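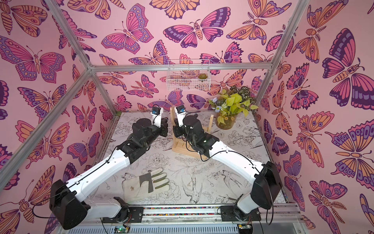

4.3 Recording a demonstration by remote control

Read section 4.2 (Levelling the arms) first. The steps below apply to two-arm cells running Orketano control software with the Nerkau leader handles.

1. Switch on the cell and wait for the start-up check to finish. Keep hands outside the enclosure.

2. Open the task list and select the task, for example "Glove to rack". Each task is stored under a number; the glove task is 62.

3. Lay out the objects as given on the task card. Do not fix the glove to the table.

4. Bring both leader handles to the rest position and press Link. The arms follow once the handle angles match to within 3 degrees.

CAUTION: Do not press Link while the grippers are touching. The arms may jump when the motors take up load.

5. Press Record and carry out the task at an even speed. Pauses longer than two seconds are marked in the file and can be trimmed later.

6. Press Stop, then Keep or Discard. Error 47 at this point means that a wrist camera dropped out during recording. Discard the file and check the camera cable.

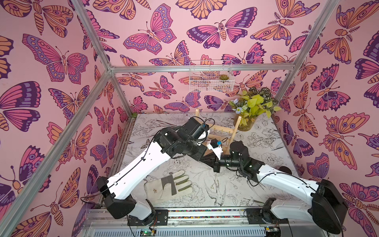 4.4 Clearance between the arms

Most discarded files come from the two arms meeting in shared space. The software limits joint speed but does not prevent contact between the tools. With the grippers nearly meeting in front of the rack, as they are at this position, move one arm at a time and hold the other handle still. Back the idle arm towards its own side before reaching for the rack again.

Note: Patterned walls and table coverings may be changed between sets of recordings. Enter the change in the Background field, so that files can be sorted by covering.

Note: Port 2276 must be open on the recording computer for the handles to connect.

Questions on this section: Wai-kit Peng, Flelmont support desk.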